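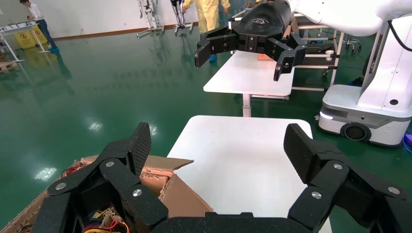
*A black gripper with two fingers, spread wide over a white tabletop.*

# How does electricity get to your house?

When you turn on a lamp, electricity flows through wires in the wall. Those wires join a cable outside, and that cable is part of something very big called the power grid.

The grid has 3 main parts. Power plants, wind farms and solar farms make the electricity. Tall towers carry it over long distances. Smaller lines on poles or under the street bring it to homes, shops and schools.

## The town of Lorville

Lorville has 2,479 homes. Most of its electricity comes from the Hetier wind farm. The wires from Hetier carry electricity at a very high voltage. Voltage is a bit like the push behind water in a hose. A high push loses less energy on a long trip, but it is much too strong for a toaster.

So before the electricity reaches the town, it goes to a place with a fence around it called a substation. Machines called transformers lower the voltage there. Near the houses, smaller transformers lower it again.

Never climb a substation fence, even to get a ball back. Ask an adult to call the power company.

## Why does the grid need balance?

The grid has to make almost the same amount of electricity as people are using, all the time. On a cold evening in January, people in Lorville come home, turn on heaters and start cooking. They need a lot of power at once. If the wind is weak, more has to come from somewhere else.

Lorville gets help from two places. One is a water power station at Dernell. The other is a set of big batteries at Tefera, which fill up on windy nights and give the electricity back later.

More than 338 homes in the town also have solar panels on the roof. At noon in summer, some of them make more than they use. The extra goes out through the same wires and into the homes next door.

## Words to know

**Grid:** all the wires and machines that carry electricity from place to place.

**Substation:** a place where voltage is changed.

**Transformer:** a machine that raises or lowers voltage.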